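Chapter 5
Reading the Packet: How Everyday Products Get Their Names

My mother kept a tin of Tivska under the sink for most of my childhood, and I was well into my teens before I wondered what the word meant. I asked her. She said it meant floor polish. I've been a bit obsessed with product names ever since, so please forgive me if I get carried away in this chapter (it's my favourite one to teach!).

In Chapter 4 we looked at how place names wear down over the centuries. Tresley, you'll remember, lost a whole syllable somewhere between the parish rolls and the railway timetable. Product names don't usually get centuries. Somebody sits in a room in July and has to come up with one by Friday, and it has to be easy to say, free to register, and not rude in Portuguese.

Most names you'll meet fall into one of a few families. There are surnames, like Soltani, the tea people. There are ordinary words put to odd work. And there are made-up words such as Nanedia, which sounds like a country, or possibly a rash, and was chosen from a list of 541 candidates. Mahnaz Jalali, who drew up that list, told me she threw out almost 200 of them simply by reading them aloud down a bad phone line.

Try that yourself before we go on. Say a name to someone in the next room and ask them to write it down. If they get the spelling right first time, the name is what we'll call transparent. If they don't, keep the piece of paper, as we'll want their mistakes in the section on sound and spelling.

Names also lean on shape and colour more than we admit. Cover up the label on something in your bathroom and you'll probably still know what it is.
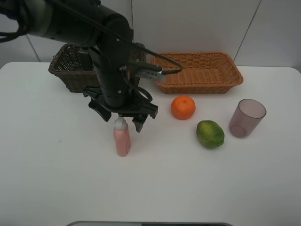 Fig. 5.1 A small pink plastic bottle with a white cap. What would you call it?

Jot down three names for the bottle in Fig. 5.1, quickly, without crossing anything out. My last class of 28 went heavily for soft sounds, lots of m and l, with hardly a k among them. We'll come back to your three at the end of the next section, when we talk about why some consonants feel hard and others feel round.

5.1 Sounds that seem to mean something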